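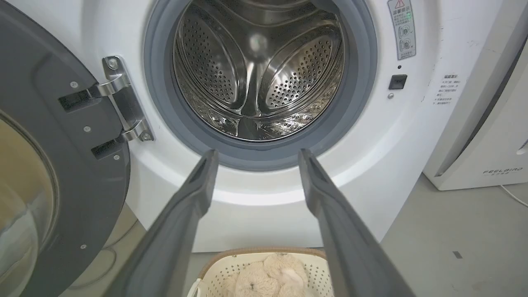
Costotcombe Neighbourhood Library Association
Minutes of the Ordinary General Meeting

Held Tuesday, September 29, 2026, in the Reading Room, Costotcombe Hall

Present: Cúc Quách (Chair), Sugeng Liem (Finance), Kourosh Jafarzadeh (Collections), Thảo Ngô (Programs), and members as signed in the attendance book.
Apologies: Diễm Hứa.
Minutes: Thảo Ngô.

The Chair opened the meeting at 7:05 pm and confirmed that a quorum was present.

1. Minutes of the previous meeting
The minutes of the July meeting were taken as read. Kourosh Jafarzadeh asked that item 6 be corrected to read "large print" in place of "large format". With that change the minutes were accepted.
Moved: S. Liem. Seconded: K. Jafarzadeh. Carried.

2. Matters arising
2.1 Returns chute. The hinge has been replaced and the chute is back in use. The old key no longer fits and should be handed in at the desk.
2.2 Parking. The municipality has replied to the letter sent after the July meeting. It will not repaint the two bays on the lane side this financial year. The Chair will write again before the next budget round.

3. Finance report
Sugeng Liem tabled the report to the end of August. The operating account stands at $4,000 after payment of the insurance premium. The annual book sale raised $1,133, which has been placed in the collections fund. Heating costs were higher than budgeted and will be reviewed once the next bill is received.
A member asked whether the sale proceeds could be put toward new chairs. The Chair advised that under the rules the proceeds are to be spent on books and other lending items only.
Moved that the finance report be received: S. Liem. Seconded: T. Ngô. Carried.

4. Collections report
Kourosh Jafarzadeh reported that sorting of the Osten bequest is now finished. Nearly 400 titles were found suitable for the shelves, mostly local history, travel and gardening. Duplicates will be offered first to the Wurninow branch and then put aside for the next sale.
There was discussion of the labelling of the Vietnamese-language shelf. Members favoured printing titles with full accents on both the spine labels and the catalogue cards. The present labels leave them out, and borrowers have had difficulty finding books by author. Agreed that new labels be printed in stages, starting with children's books.
Overdue fines were raised from the floor. After discussion it was agreed to leave the current rate unchanged and to bring the matter back with figures from the loans register.

5. Programs report
Thảo Ngô reported that the Saturday story hour will continue to the end of term. The bilingual session led by Mrs Lại has been well attended and parents have asked for a second one each month. Mrs Lại is willing, provided that someone else sets up the room.
The winter talks series has three confirmed speakers. The date of the fourth talk clashes with a hall booking and will need to be moved.
Moved that up to $300 be set aside for speakers' travel: T. Ngô. Seconded: S. Liem. Carried, one abstention.

6. Opening hours
A written proposal from Diễm Hứa was read by the Chair. It asks that the library stay open until 8 pm one evening a week for members who work during the day. Those present supported the idea in principle. Concern was expressed about staffing the desk in the colder months and about locking up alone. It was agreed to hold a trial of eight weeks, with two people rostered each evening. The choice of evening was left to the Chair and D. Hứa.

7. Other business
7.1 The catalogue computer is slow to start and has lost its printer connection twice. K. Jafarzadeh will obtain a quote for repair.
7.2 The honour board needs two names added. Spelling is to be checked with the families before the signwriter is engaged.

Actions
C. Quách: second letter to the municipality; evening opening trial, with D. Hứa.
K. Jafarzadeh: labels for children's shelf; computer quote; list of duplicates to Wurninow.
S. Liem: heating costs; loans and fines figures.
T. Ngô: new date for fourth talk; room set-up for second bilingual session.

The meeting closed at 8:40 pm. The date of the next meeting will be posted on the noticeboard.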